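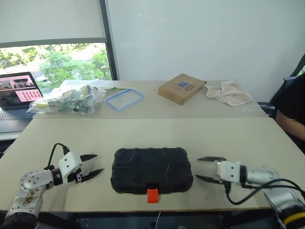 Black hard case on the table, orange-red latch to the front.

The royal couple of Jidska arrived in Ciron this morning for the second stop of their tour. I am at the harbor since early, so I will post small notes through the day.

First stop was the new children's clinic. The visit was planned for 40 minutes and it took more than an hour. The queen sat down on the floor with the little patients, and her staff looked at their watches a lot.

She wore a green coat which she wore already in Barroso two years ago. Same brooch also. I compared with my old notes to be sure.

The king went in the meantime to the boat school - it is 70 years old this year. He was given a rope and asked to tie a knot. He needed 3 attempts, but the last one was a good knot and the students clapped.

Many people ask me about the princess. She is not on this tour. The palace told us before the trip that she stays home for her exams, and there is nothing more to it.

Lunch was closed to the press. We got sandwiches in a tent and the rain came in from one side.

In the afternoon they walked from the church to the market square. The walk was slower than in Barroso, because the barriers stood very close and everybody could shake hands. I liked it better this way.

One lady gave the queen a jar of plum jam. She carried it herself for the rest of the street.

Tonight is the dinner at the town hall, with speeches. I have no seat inside, so please do not ask me about the menu before tomorrow.

Next is Matham, by train. We leave at 7 in the morning and I still have to dry my shoes.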